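Kann der Arm schon aufräumen? Projektbericht Greifen aus der Kiste

Projektkurs Robotik, Wintersemester. Gruppe: Syafiqah Wattimena, Gebremedhin Jemal und ich, Adi Lumbantobing. Betreut hat uns Soledad Painemal.

Wie es losging

Eigentlich wollten wir etwas mit Wäsche machen. Syafiqah hatte ein Video gesehen, in dem ein Roboter ein Handtuch faltet, und war völlig begeistert, bis Gebremedhin unten rechts die kleine Einblendung entdeckte: achtfache Geschwindigkeit. Na gut. Frau Painemal hat uns dann ziemlich freundlich, aber bestimmt davon abgebracht (Stoff ist gemein, dazu später mehr) und vorgeschlagen, dass wir uns das Ausräumen einer Kiste anschauen. Klingt langweilig? Fand ich auch! Aber überlegt mal, wie oft man das am Tag macht: Einkaufstasche, Spülbecken, Spielzeugkiste, der Korb mit den Retouren im Laden. Ich jobbe nebenbei bei Goh, einem kleinen Haushaltswarenladen, und meine halbe Schicht besteht daraus, Sachen aus Kisten zu holen und irgendwo anders hinzustellen. Wenn eine Maschine mir das abnehmen kann, will ich das als Erster wissen.

Unsere Frage war also: Kann ein Roboterarm mit einer heute verfügbaren Greifsoftware gemischte Alltagssachen aus einer Kiste holen, ohne dass wir ihm vorher jedes Teil einzeln beibringen?

Was wir benutzt haben

Der Arm gehört dem Institut und wird sonst für alle möglichen Praktika gebraucht, wir hatten ihn also immer nur nachmittags. Für die Greifplanung haben wir Prakum genommen, ein Programm, das sich aus einem Tiefenbild Stellen sucht, an denen man zupacken könnte, und sie der Reihe nach bewertet. Die Bewegungen selbst plant ein zweites Paket, Nirnton, und zwischen den beiden sitzt ein Skript von Gebremedhin, auf das er zu Recht stolz ist und das außer ihm keiner anfassen darf.

Insgesamt haben wir 48 Gegenstände zusammengesucht, aus unseren WGs, aus dem Laden und aus einem Karton mit Kinderkram, den Syafiqahs Tante sowieso loswerden wollte. Pro Durchgang kamen immer nur ein paar davon in die Kiste, in wechselnden Kombinationen. Wir haben absichtlich nicht sortiert. Zu Hause sortiert ja auch keiner, bevor er etwas in die Spielzeugkiste wirft.

Ein Griff zählte als gelungen, wenn das Teil oben aus der Kiste heraus war und in der Ablage lag. Fallen lassen zählte als Fehlversuch, auch wenn das Teil zufällig an der richtigen Stelle landete (darüber haben wir länger gestritten, als ich zugeben möchte).

Die Durchgänge

Im November ging es richtig los. Die ersten Nachmittage waren, na ja, Lehrgeld. Wir hatten den Greifer zu tief eingestellt, und jedes Mal, wenn er den Boden berührte, ging der Arm in den Schutzhalt und musste von Hand freigefahren werden. Nach der Korrektur lief es deutlich besser, und wir kamen in einen ganz guten Rhythmus: einer legt die Sachen hinein, einer startet, einer schreibt mit.

Am spannendsten waren für mich die Mischungen aus weich und hart. Ein Plüschtier gibt nach, sobald man es anfasst, ein Karton kippt, und bei einem Behälter mit netzartiger Seite weiß man vorher nie, was die Tiefenmessung daraus macht. Dazu ein Päckchen in Pink und Rot, oben durchscheinend, und schon hat man in einer einzigen Metallkiste ziemlich viel von dem beisammen, was einem beim Aufräumen so unterkommt. Die orangen Klemmen am Rand haben wir übrigens von Anfang an in die Kollisionsprüfung eingetragen, das war Gebremedhins Idee und hat uns bestimmt viel Ärger erspart.

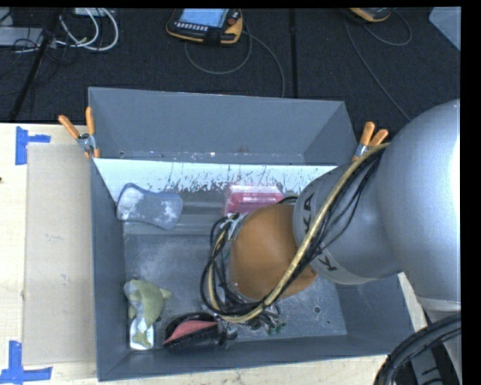

Was dabei herauskam

Am Ende standen 1.034 Griffversuche in der Tabelle. Das klingt nach viel, und an manchen Nachmittagen hat es sich auch so angefühlt, aber für eine saubere Statistik zu jedem einzelnen Gegenstand reicht es trotzdem nicht. Wir beschreiben deshalb lieber, was uns immer wieder aufgefallen ist.

Feste Teile, die einzeln liegen, sind fast schon langweilig. Hinfahren, zupacken, hochheben, fertig! Da hätte ich dem Arm auch meine Schicht bei Goh anvertraut. Sobald etwas auf etwas anderem liegt, wird es zäher. Prakum sieht dann gern einen einzigen großen Gegenstand, wo wir zwei sehen, und sucht sich den Griffpunkt genau an der Kante dazwischen. Manchmal kommen beide Teile mit, manchmal keins.

Weiche Sachen waren eine Überraschung, und zwar eine gute. Plüsch lässt sich dankbar greifen, man trifft ja fast immer irgendetwas. Richtig schlecht liefen dünne Folien und alles, was eng an der Wand lag. An der Wand hat der Greifer einfach keinen Platz für seinen zweiten Finger, und Nirnton bricht die Bewegung dann ab, bevor überhaupt etwas passiert. Ein Mensch schiebt das Teil kurz in die Mitte und greift dann zu. So ein Schubsen kommt in unserem Ablauf nicht vor, und ich glaube, das wäre der größte einzelne Fortschritt gewesen.

Und dann die Zeit. Für einen Griff samt Ablegen hat unser Aufbau im Schnitt 40 Sekunden gebraucht. Ich habe das im Laden mal mit der Stoppuhr gegengeprüft: Ich brauche 3. Hakim Krishnan, mein Schichtleiter, meinte dazu nur, der Roboter könne gern anfangen, wenn er auch die Kasse macht.

Also, geht das jetzt oder nicht?

Kommt darauf an, wen man fragt. Syafiqah sagt Ja, wenn die Maschine nachts arbeiten darf und es egal ist, wie lange sie braucht. Gebremedhin sagt Nein, solange jemand danebenstehen muss, und bei uns stand immer jemand daneben. Ich liege irgendwo dazwischen. Für einen Laden, der jeden Tag ähnliche feste Ware auspackt, kann ich mir das gut vorstellen. Für ein Kinderzimmer noch nicht, da liegt einfach zu viel durcheinander, und spätestens bei der ersten Tüte in der Ecke ist Schluss.

Was wir anders machen würden

Weniger Gegenstände, mehr Wiederholungen pro Gegenstand. Von Anfang an mitschreiben, warum ein Griff scheitert, und nicht bloß, dass er scheitert (die ersten Tabellenseiten sind da wirklich traurig). Und das Schubsen einbauen! Frau Painemal hat erzählt, dass die Nachfolgegruppe mit Kurura arbeiten soll, das wohl Schiebebewegungen von Haus aus mitbringt. Unsere Tabelle und das Skript liegen auf dem Kurslaufwerk, Fragen zum Skript bitte direkt an Gebremedhin.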